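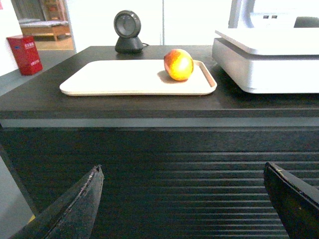

The apple on its tray, from the wrist camera, with the fingers open.

Ville Ruotsalainen makes coffee before he will talk about software, and he makes it slowly. He has been writing the grasp planner at Hevenitz since the company had a single desk, and he still calls it "the little program," although it now runs to 326 source files and has a name, Evura.

I had asked him to start with the hard part. He started with the apple instead.

"People think fruit is difficult because it is round," he told me, stirring. "Round is lovely! You can come at it from nearly any side. What gives me trouble is the tray. It has a low rim, and if the fingers come down a bit too far out, they land on the rim and the whole plan has to be thrown away."

The old version of Evura would propose 4,000 grasps for a view like that one, score them all, and then check each for collisions, best first. It worked, he says, but you could drink half a cup waiting for it. The new version looks for flat surfaces first, so the tray and the cabinet top go into the model as planes, and any grasp that would pass through them is never proposed. On his test set that leaves 1,844 candidates on a typical view, and the check is done before the arm has finished settling.

Shadows were another long story (he has many, and I enjoyed them all). An apple with one side in deep red and the other lit up yellow used to come back from the segmenter as two objects, and the soft shadow beside it sometimes made a third. A colleague in the Clernham office wanted more training data. Ville wanted to use depth to merge the pieces, and they argued over it for most of September.

"We did both in the end," he said. "I was a little sour about it. Her half helped more than mine."

What he is working on now is replanning, so that the arm can change its mind partway down without stopping. The branch is called Wanyama, it is about 11 weeks old, and he won't let anybody merge it yet. There is a bug in the timing of the camera transforms that only shows up on fast approaches, and he had a log open the whole time we talked, scrolling it with one finger while he poured me a second cup.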